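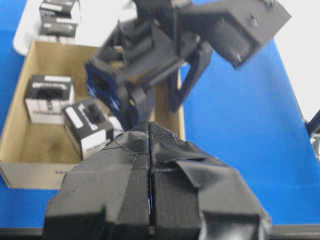 The blue tabletop and, coming in from the top, one of the arms.

Turnolton Youth Cricket Program
Progress report to the Skodlow Fund, 2019-08-22

Dear friends at Skodlow,

It is a real pleasure to write to you again, and I hope you will forgive me if this runs a page longer than the last one, because it has been a full summer and there is a lot I would like you to hear about. When you agreed in February to support us for a second season, we had a borrowed field, one decent bag of gear and a waiting list we were a little embarrassed by. We are in much better shape now.

Enrollment stands at 109 players, against the target of 90 in our application. Most are between eight and thirteen, and a good many had never held a bat before they came to us. We ran 7 weeks of beginner sessions at Rollholm Park – the city let us use the lower field in the mornings, when the softball leagues don't need it – and added an extra group for girls after so many signed up in the first days. That group has been a joy. They bowl straighter than the older boys already, and they know it!

The under-13 side played its first proper league matches and won two of them. The second win, at home to Kubo, was one of those afternoons you want to bottle. Our openers put on a careful stand while the ball was moving around, the middle order swung at everything, and we finished on 241, the highest total any Turnolton team has made. Kubo came close to chasing it down and were very gracious about it afterward over the lemonade.

Now for the parts that have gone less smoothly. The practice nets arrived nearly a month behind schedule, so the batting clinics started late and a few families drifted away before we got going. The matting on the lower field has also worn badly at the bowler's end, and we have been patching it before each match. We would like to move the unspent travel money over to a new strip of matting before the fall sessions, and would be grateful for your okay on that.

Coach training is on track. All our regular coaches have finished the first aid course, and the parents who help with scoring can now keep a full book without us hovering over their shoulders.

For the fall we plan indoor sessions in the school gym, with soft balls, and a short end-of-season tournament if Kubo and the Rollholm club can both make the same weekend. The spending sheet and receipts will follow separately. You would be very welcome at any session, and we will find you a chair in the shade.

With warm thanks from everyone at the Turnolton Youth Cricket Program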